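Merier Clear Catch-All Bowl, Large
Reviewed by Ashley Dunmore
April 5, 2021

I have owned a lot of bowls that were supposed to fix my bedroom, and I'm a little embarrassed to be so happy with this one. It's a big, see-through plastic bowl, no lid, no handles, no compartments, and I bought it to hold all the small stuff that used to drift from one end of the room to the other. Chargers, keys, packets of this and that, the eraser I swear I put away last night!

A bit of background, if you'll bear with me. We moved into our place in October and I did what I always do, which is unpack the big things beautifully and leave the little things for later. Later went on for months. I tried a Crabtree basket first (pretty, but everything thin slid down the sides and I'd have to tip the whole thing out on the bed to find my keys), and then a divided tray from Movex that was so fussy about what went where that I gave up on it inside two weeks. My friend Kiros Gebreyes was over one evening, watched me hunting for a charger, and told me to just get a bowl I could see through. Kiros keeps his in the kitchen for batteries and rubber bands, and I'd walked past it I don't know how many times.

So, the good. Being able to see in from the side as well as from above makes more difference than I expected. My wall charger usually ends up standing against the front, and I can spot it from the doorway. The bowl is wide enough that things lie next to each other instead of in one deep heap, so a can or a box on its side doesn't bury everything else. And there's room! I keep thinking I've filled it, and then in goes another keychain.

It's light, too. I carry it from the table to the bed when I want to sort through it, and it wipes clean with a damp cloth and a drop of dish soap. Mine had a faint plastic smell out of the box that was gone after one wash.

Now for the grumbles, and there are a few. Plastic shows fingerprints, and the clear kind shows them twice, once on each side. I've already put one small scratch on the inside, I think from dragging a chain across it. If you want something that will look brand new next year, get glass and be careful with it. Rounded sides also mean that anything flat, like a little wooden block or a piece of card, leans and slides until it finds its own spot, and you have to make your peace with that. I'd have loved a lid for dusting day. Sungate makes a similar bowl with one, but it was smaller and I wanted the space.

Before I ordered I read through the reviews, all 107 of them that were up at the time, and several people complained that theirs turned into a junk bowl. Well, yes, mine is a junk bowl. I empty it out every so often, throw away what's finished with and put the rest straight back in, and the whole business is over before my coffee is cool enough to drink. The table stays clear enough to fold laundry on, and I get to see the paw prints on it again, which were the whole reason I picked that table in the first place.

I'd buy it again, and I'm thinking about a second one for the bathroom, where the hair ties are getting out of hand.

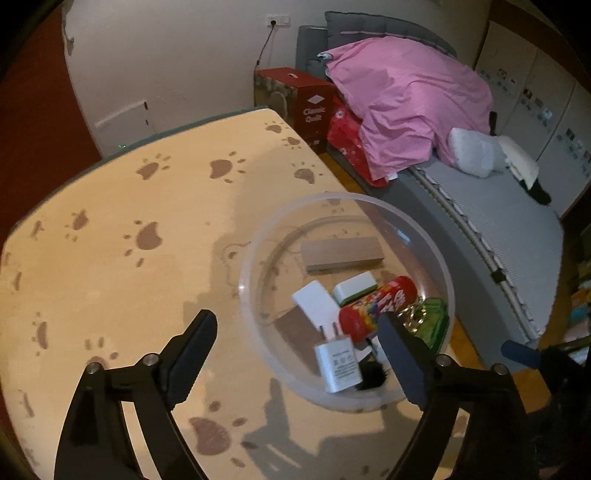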